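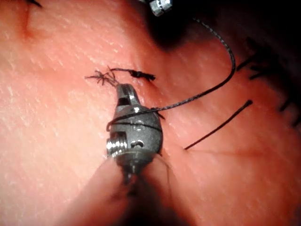
Thread looped around the instrument tip, with a cut end lying just above it.

Sewing and Mending Tips from the Robot Suturing Open Day

Posted Monday, April 29, 2019, in Workshop Tips

I mend canvas, leather and upholstery in a small shop behind my house, and most of what goes on this page comes from that bench. These tips come from the open day at Brament, where visitors could watch a pair of robotic surgical instruments sewing up a cut in a practice pad. The hall was set up for 200 visitors and the sewing demonstration had the longest line. I stood through it twice.

Uwe Bauerfeind ran the demonstration and answered questions while the instruments worked. He has taught hand stitching to beginners as well, and a good part of what he told us applies to a torn tarp or a split chair seat.

Know where your long end is

A long thread finds everything on the table: the scissors, the chair arm, your sleeve button, the stitches you finished a minute ago. Before each pull, look along the thread from the work to the loose end. If it has gone around a tool, take it off first and then pull. A loop pulled tight over a tool is slow to pick out, and it scuffs the thread.

For waxed thread I now cut a piece no longer than my arm and start a new one more often. A full spool at home holds 775 yards, so I can spare a few wasted ends.

Hold with one, receive with the other

If you sew small work with pliers or tweezers, use two pairs. One stays closed on the thread. The other comes in open, takes hold, and only then does the first let go. Keep both tips close to the seam. When the hands drift apart the loop gets bigger and the knot lands where you don't want it.

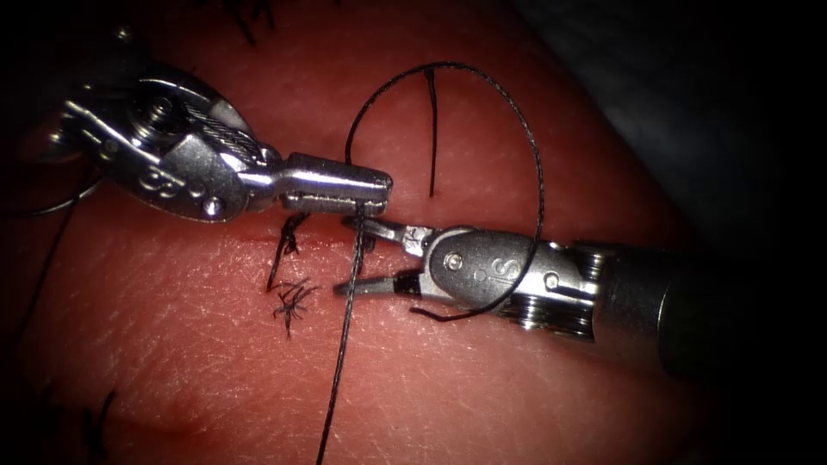 The left jaws hold the thread; the right pair is open next to it.

Jaws with a serrated inside face grip well, but they can chew soft thread. Test yours on a scrap. If the thread comes out fuzzy, slide a bit of thin leather over one jaw. My Marikar pliers needed this and my old tweezers didn't.

Braided thread frays at the cut

Twisted thread unwinds from a cut end and braided thread opens up like a brush. Cut it with sharp scissors in one stroke. On polyester you can touch the end with a hot needle, but never do that on cotton or linen, and keep the needle away from vinyl.

Leave a short tail on every knot. Trimming flush looks neat on the day and the knot can slip later. On upholstery, push the tails to the back with a blunt needle.

Tie each stitch separately on a repair

Separate knotted stitches take longer than a running seam. If one fails, its neighbors still hold, and you can replace it without opening the rest. I use them on anything that gets pulled sideways, such as tent corners and bag straps. A running stitch is fine for hems.

Start at one end of the tear and keep the finished knots behind you. Pull each one until the edges meet, then stop. If the material puckers, it is too tight.
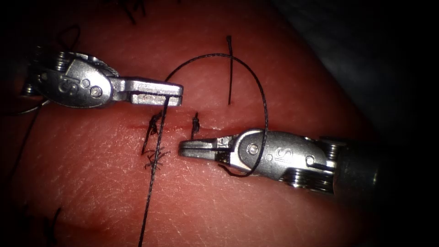

Knots along the cut, with the working thread looped over between the two tools.

Practice on something cheap

Uwe recommends a practice pad to anyone learning, for any kind of sewing. A square of old foam with a piece of chamois glued on top does well. Cut a slit in it and sew it shut. He asks his beginners for 100 knots before they touch a real job. I did mine over two evenings in April and the last ones were better than the first.

Light

Put the lamp over the seam and let the rest of the bench stay dim. Black thread on pale material is easy to see. For black on black, lay a strip of white paper behind the loop while you tie. My clamp lamp is a Flultby with a 4,000 K bulb.

Next time: replacing the zipper pull on a Wuvix tool bag without taking out the zipper.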